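Ullgate Walking Club
Minutes of the general meeting, March
Held in the supper room, Ullgate Hall. Meeting opened 7.10 pm.

Chair: Estíbaliz Figueroa
Minutes: Zihan Zeng
Apologies: Cuiping Xia

1. Minutes of the last meeting
Accepted with one correction. The Bezerra Creek walk was graded medium, not easy. Moved Sarmīte Mets, seconded Xinyi Xiao. Carried.

2. Matters arising
The key to the map cupboard has been found and is back on its hook. The hall has agreed to let us use the noticeboard beside the kitchen door. Notices need to be dated or they will be taken down.

3. Correspondence
In: letter from the Bezerra Station manager confirming access through the lower paddocks until the end of autumn. Gates are to be left as found. No dogs, including on leads.
In: email from a former member asking whether the 1999 track notes are still available. Zihan to scan and send.
Out: thank-you card to the station.

4. Autumn overnight walk
Sarmīte walked the route with Xinyi and reported back. The climb to the 1272 m trig point is in fair condition, but the fire trail below the saddle has washed out and cars will have to stop at the lower gate. This adds 2 km each way. There was discussion about whether the walk should be regraded. Estíbaliz felt the extra distance was on flat ground and would not trouble anyone. Sarmīte disagreed, as people will be carrying full packs and the return leg finishes late in the afternoon. Agreed to list it as medium to hard and to move the start forward to 7.30 am.
Water at the camp is not to be relied on. Walkers are to carry enough for the first day and night.
Action: Xinyi to rewrite the walk notes and send them to Zihan for the newsletter.

5. Transport
Brarker has quoted for a minibus and driver. The price has gone up from last year and does not include the wait at the trailhead. Members preferred to share cars. Drivers to be paid fuel money at the usual rate.
Action: Cuiping to be asked if she will keep the car list again.

6. First aid
The club kit was checked before the meeting. Crepe bandages and saline are out of date and will be replaced. The old Hulix radio no longer holds its charge. Moved Xinyi Xiao, seconded Estíbaliz Figueroa, that it be retired and a quote obtained for a new one. Carried.

7. Packs and gear for new walkers
Several new members have asked what they need to buy. Sarmīte said an ordinary day pack is fine for the short walks and they should borrow before spending money on anything larger. Club packs can be booked through Zihan and must come back clean, with the pockets emptied.
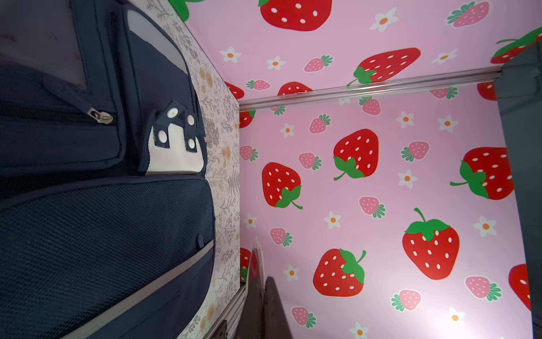

Pack liners are not supplied. A heavy garbage bag will do. Sarmīte will run a packing night at the hall before the overnight walk, and new members should bring whatever they plan to carry.

Meeting closed 8.45 pm. Supper followed.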